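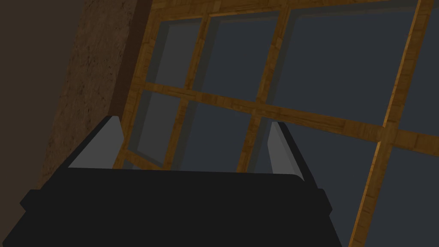
Wrist view is mostly gripper and window. Keep these demos or drop them?

Posted by Brodie Rutherford

I'm collecting teleoperated demos in simulation for a window task. The wrist camera looks past the open fingers at a wooden window with dark gray panes. In a lot of frames the palm fills the bottom of the view and hides the lower edges of the panes.

I have 205 episodes so far and want 1516 before we train. My labmate says to throw out every episode where the view gets this tilted. That would cost me 22 of them. The room is also pretty dim. Should I drop them, or move the camera and start over?

Tamás Mészáros

Keep them. If the policy is going to run with the camera in that spot, it needs to see those views. We had the same argument in March on Kereama, and we only removed episodes where the operator gave up partway.

Before you record more, check these:
Is the camera mount the same in every episode? Compare the pose in the first and last files.
Are you saving a second, fixed camera? The wrist view alone won't tell the model much about what is behind the palm.
Are the gripper commands logged at the same rate as the images? Ours were one step late and we had to redo almost 200 episodes.

If you do move the camera, replay the saved actions in the simulator and render again. You don't have to drive them all by hand a second time. Spot check the replays, because contact doesn't always come out the same.

Lorraine Henare

Agree on rendering again. I would also vary the light level and the wall texture while you're at it. Flat gray panes all look alike to a model, and if the lighting never changes it may lean on the wood color to find its way. Leave some episodes dim like the ones you have.

Veikko Laaksonen

just make the gripper smaller in the config, worked for me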